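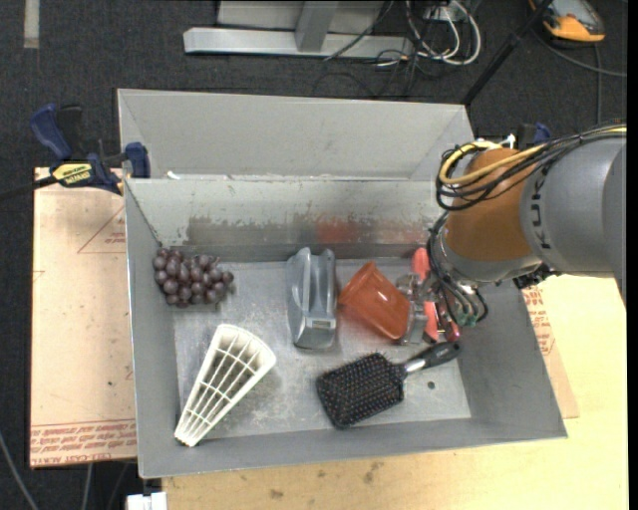
Photo: Dušan Šindelář / Vesmont

Shipping surcharge

A shipping surcharge is an extra amount a seller adds on top of the normal postage, usually for parcels that are too heavy, too long or going somewhere awkward. I've been writing up mail-order terms for this wiki since April, and this one gets me the most email!

The idea goes back to flat-rate catalogs. Catton, a parts catalog I grew up with, charged one price for everything up to 52 pounds and then phoned you if your box went over (my dad hated those calls). Grotutis did it with a printed table instead, 2 pages long, and I still think it's the clearest one I've read.

Online shops mostly work it out at checkout now. Some bill you afterward, and the order sits until you pay. Wattimena calls this a "balance item," which confused me for ages, as it shows up in the cart like a regular product with its own number, 727.

Refunds vary a lot. Nosipho Khumalo's guide to small-shop shipping covers them far better than I can, so go read that.

See also: dimensional weight, handling fee, remote area fee

Last edited 2023-10-29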